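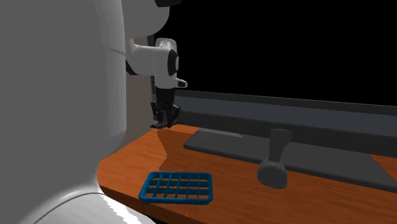

*White robot and wooden counter, render.*

# Irnell Grid Pad, 15 x 15

For people who make crosswords on paper. Or start on paper and finish on the computer, like most of our customers.

60 sheets per pad. Glued along the top, tears off clean. Cardboard back stiff enough to write on in your lap. One grid per sheet, clue lines on the reverse.

**In stock again as of 1/21/19.** Same paper as the August batch, new glue.

## What you get

- 60 sheets, blank 15 grid, pale gray lines
- clue side: across on the left, down on the right, narrow column for the answer
- row and column numbers in the margin so you can talk about a square over the phone
- box at the bottom for block count, word count, theme, date sent, date heard back
- cardboard cover, folds all the way under

Grid lines are light on purpose. Black squares go in with a soft pencil and come out again. Center square has a tiny dot in it. Use it for checking symmetry — you'll find the opposite square quicker than you'd think.

## Paper

Off-white, a bit of tooth. Takes erasing. Houshang Parsa tests all our paper and he rubbed out the same corner until he got bored, sheet was still usable. Fountain pen will feather a little. Gel pen fine. Ballpoint fine but then why are you using ink on a first fill.

Markers bleed through onto the clue side. If you want to block in with marker, photocopy first. Copying for your own use is OK, go ahead.

## Which pad do I want

The 15 is the one for daily-size puzzles. If you're making your first one get this.

The Sunday pad (21) is the same thing on bigger sheets with fewer to a pad. Separate page. Does not fit the 15 clipboard, people keep ordering them together and sending one back.

There's also a barred grid version for the British-style crowd, no numbers in the margin. Small run, ask before ordering.

## Goes with

**Jurić block pencil.** Fat soft lead, fills a square in two strokes. Sold single or by the box. Sharpen with a wide-hole sharpener, the regular kind chews it up.

**Pliltus short word book.** 2,117 entries, three and four letters only, sorted by last letter and then again by middle letter. For when the corner is nearly there and you need something that ends in U and isn't EMU or GNU. Leonie Janssen put it together and threw out the ones she never wants to see in a grid again, so some old standbys are missing. Not a dictionary, no definitons.

**Wulier clipboard, 15 size.** Clip is on the long side so it stays out of the way of row one.

## Questions we get

*Does it come prenumbered?*
No. Numbers depend on where your blocks go. Corner of each square has room for one.

*Left handed?*
Top glued, so no spine to fight with. Sarla Rajput on the order desk is a lefty and uses it every day.

*Can I mail a finished sheet to an editor?*
Check what they ask for. Most want a file these days. The pad is for the working-out.

*Can you do one with our club's name on it?*
Yes, minimum 200 pads. Name goes on the cover only, we don't print on the grids. Proof comes by email and we need a yes in writing before it goes to press. Allow extra time if your logo is a phone picture of a T-shirt.

*Is the theme box big enough?*
For most themes. If it takes more than two lines to write down, use the back.

*Do you sell ready-made symmetrical patterns?*
Not right now. Dirceu Marinho is drawing a set, wide-open corners and some friendlier ones for beginners. No date yet, please dont write him about it directly.

## Known problems

Last batch had some pads where the first sheet was stuck to the cover. Peel slow and it comes free. If it tore, tell us and we'll send a few loose sheets.

Margin numbers on the old pads ran 0 to 14. Fixed. Old ones are still in the clearance bin, marked OLD NUMBERS on the sticker, and they work fine if you don't mind that. No returns on those.

## Ordering

Single pads ship flat in a card envelope. Three or more go in a box. Pencils always go in a box, even one pencil, we tried envelopes and got a lot of snapped leads.

Returns OK if the shrink wrap is on. Wrong size swaps we do at no charge, you pay postage to us and we pay it back to you.

Wholesale and puzzle clubs: write to Anselmo Marinho through the contact form, put PADS in the subject line so it dosn't end up with the calendar orders. Say how many, which size, and where it's going.

Sunday pad — see separate page. Refill covers, discontinued.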